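Search this guide
Enter keyword Go

Durdale Facilities Handbook
Section 9: Floor Mats for Fire Extinguisher Points
Updated May – Sem Timmermans, Building Services 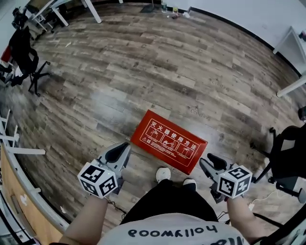

This section applies to all office rooms at the Druvia and Jerkthorpe buildings. It covers the laying, checking and replacement of printed instruction mats. Wall-mounted signs are covered in a separate section.

Before you start

Confirm with the floor supervisor that the mat may be placed in the room. Sweep the planks and remove any grit from the back of the mat.

Laying the mat

1. Locate the extinguisher assigned to the room. Do not move it to suit the mat.
2. Lay the mat flat, printed side up, in front of the extinguisher. Leave a gap of 300 mm between the mat and the wall.
3. Turn the mat so that the heading and panels can be read by a person walking toward the extinguisher.
4. Line up the long edge with the floor planks where the room allows. A mat that has shifted to an angle should be straightened at the next check.
5. Press down all 4 corners. If a corner lifts, place the mat under an even weight overnight and check it again.

CAUTION: Mats can slide on smooth plank flooring. Fit the backing strips supplied by Seyoum before the mat is put into use.

CAUTION: Keep cables off the mat and clear of the approach to it.

Note: Mats are stocked in more than one language. A mat printed in Chinese is acceptable where the people using the room read Chinese – an English card must also be posted beside the extinguisher.

Checking and replacement

6. Inspect the mat every 2 months. Replace it if any panel or heading can no longer be read.
7. Send the completed check sheet to Ibsa Kumsa, Building Services.

Contact Building Services | © Durdale | Back to top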